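Automatización | Fichas de revisión

Lista de comprobación previa a la compra: puesto de dos brazos Leltska, servicio de alquiler con mantenimiento de Cloltel

Fecha de la visita: 1 de junio de 2024
Revisa: Perla Sandoval
Por el proveedor: Aslak Dahlgren
Claves: C = conforme, O = con observación, N = no conforme, P = pendiente

1. Documentación

1.1 Manual de instalación en español. C
1.2 Declaración de conformidad del conjunto. P. Entregan la de los brazos; falta la del conjunto montado. Dahlgren la enviará en julio.
1.3 Contrato de mantenimiento. O. Respuesta en 5 días laborables. Pedimos menos para averías que paren el puesto.

2. Parada y alimentación

2.1 Seta de emergencia al alcance del operador. C
2.2 La parada corta los dos brazos a la vez. C. Probado con cada brazo en movimiento y con los dos.
2.3 Rearme manual tras la parada. C
2.4 Etiquetado de la fuente. N. Sin etiqueta de tensión. Corregir antes de la entrega.

3. Brazos y pinzas

3.1 Apriete de la base. C
3.2 Holgura en las muñecas. C
3.3 Fuerza de cierre de las pinzas. O. El límite viene ajustado a 40 N y se puede cambiar sin contraseña. Debe quedar bloqueado.
3.4 Recorrido de los cables en las articulaciones. O. Forman un bucle por fuera. Comprobar el roce después de 200 horas de uso y anotar el resultado en el parte.
3.5 Temperatura de motores. C. Casi 28 grados al terminar el ciclo corto. Falta medir el ciclo largo.

4. Mesa y entorno

4.1 Superficie estable y nivelada. C
4.2 Objetos de prueba ligeros y sin vidrio. C
4.3 Cables en el suelo. O. Canaleta o cubrecables en el lado izquierdo.
4.4 Distancia de las personas sentadas. O. Marcar la zona en el suelo y dejar las sillas fuera de ella. 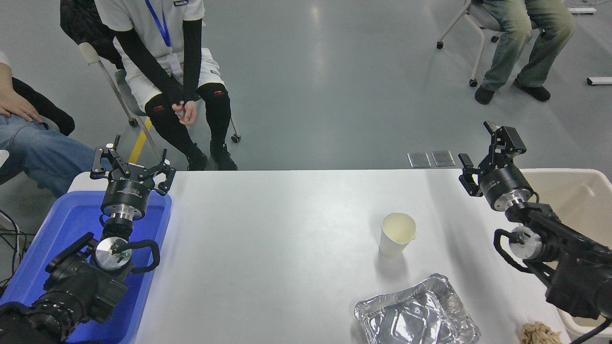 Puntos 3.4, 4.2 y 4.3. Brazos con las pinzas abiertas; en la mesa, vaso de papel y bandeja de aluminio.

5. Programa de control Zurkano

5.1 Usuarios con permisos separados. N. Un solo usuario para todo.
5.2 Registro de paradas. C. Se exporta sin problema.
5.3 Copia de seguridad. P

Resultado: no apto para la firma hasta cerrar 2.4 y 5.1. El resto de observaciones se revisa en la segunda visita. La oferta de Iyengar se evaluará con esta misma lista.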